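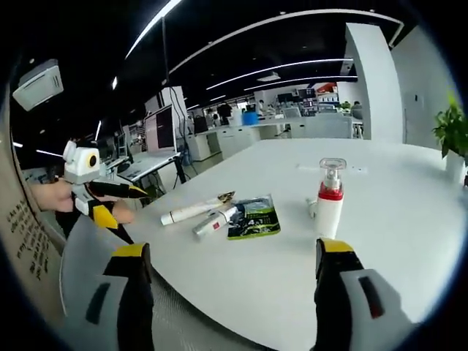 Muvar wrote in to ask whether both Jorkau hand units have to be switched on before either one is paired, and said the first edition of this guide left that open. Either order works. Pair one unit at a time, though, and finish the first before you start the second.

4. Pairing and first grip

4.1 Hold the power button on the hand unit until the Muli app lists it.

4.2 Tap the unit's name and enter the last digits of its serial number.

4.3 Open and close the fingers fully three times. The app stores the end points.

4.4 Repeat for the second unit. Label them left and right in the app.

Note: If a unit drops off the list, move it closer to the receiver and go back to 4.1.

4.5 Set out a few household items on a clear part of the table. Tubes, bottles and flat packets are suitable. Leave enough space to get the fingers down either side of each one.

4.6 Start a recording. Bring the open fingers down over one item, centre it and squeeze until it is held. 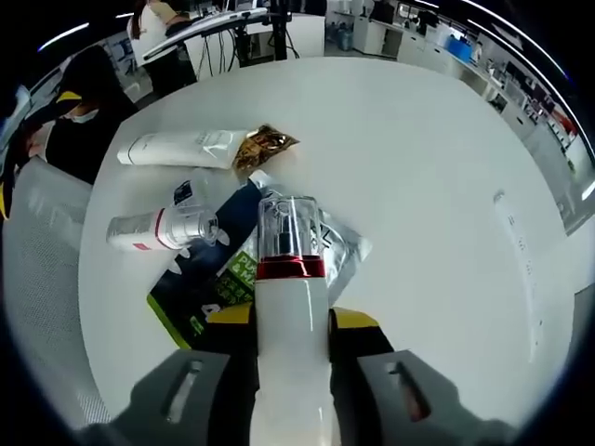

Fig. 4-2 Capped bottle held upright between the fingers.

4.7 Lift, pause, then set the item down and release. Stop the recording.

4.8 Check the clip in Muli. Grip width is plotted in millimetres under the picture. A flat line means the end points were not stored; redo 4.3.

CAUTION: Do not use glass or open containers. Keep your free hand away from the fingers while they are closing.

CAUTION: Replace the finger pads after 1,000 grips, or sooner if the surface colour has worn through. Use Plastier pads only, part 186, sold in packs of 20.

Storage is covered on page 28.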